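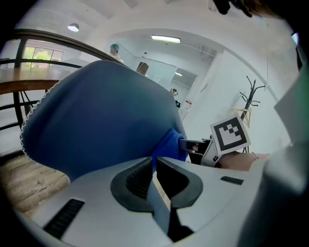

I have read the Tasten quote twice now and I still don't see what we'd be paying for in the second year. The hardware price is fair enough. What worries me is the line called "task support", which is blank apart from the words "to be agreed". Our work is wiping down and resetting furniture, and soft things are where every supplier goes quiet. Look at the blue cloth bunched up against the back of the chair, beside the jaw. It has no fixed shape and it's nearly the same colour as the thing behind it. I want to know who pays when the software can't tell one from the other, and I want that in the quote before we talk about numbers.

On 12/08/2019, Feven Bogale wrote:
> Dear all,
> I've had quotes back from Tasten and Dukance. Tasten can do 2 pairs
> of hand-held grippers by the end of the month, Dukance can do 3 but
> without spares. Both say 100 hours of recording is plenty to get
> going. Trummer haven't replied since June.
> I'd like to place the order this week if there are no objections.
> Feven

Well, I do object, a bit. Where does the figure of 100 hours come from? Both firms give the same one and neither shows any working. When we looked at the Cotis arm we were given a round number too, and we were still paying for extra sessions long after the budget line had closed.
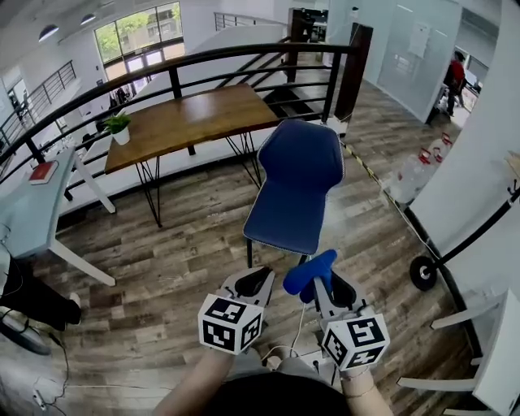

My other point is the people, who aren't in either quote. Hand-held kit looks cheap next to an arm because somebody's wages are in a different column. It takes both hands, one gripper in each, so whoever is recording can't take notes or move a chair at the same time. There is also the cable looping down towards the floor, and I'd like to hear from Dukance whether theirs has one before anybody plans work near a staircase. If a second person has to stand by, put that person in the budget.

What I'd suggest is one pair from Tasten, on hire if they'll do it, for 11 weeks. Spend that time on the cloth and the chairs and leave the easy jobs alone. If the results are any good I'll happily sign for the rest.

Feven, could you ask both of them what a replacement finger costs and how long it takes to arrive? And please don't chase Trummer on my account.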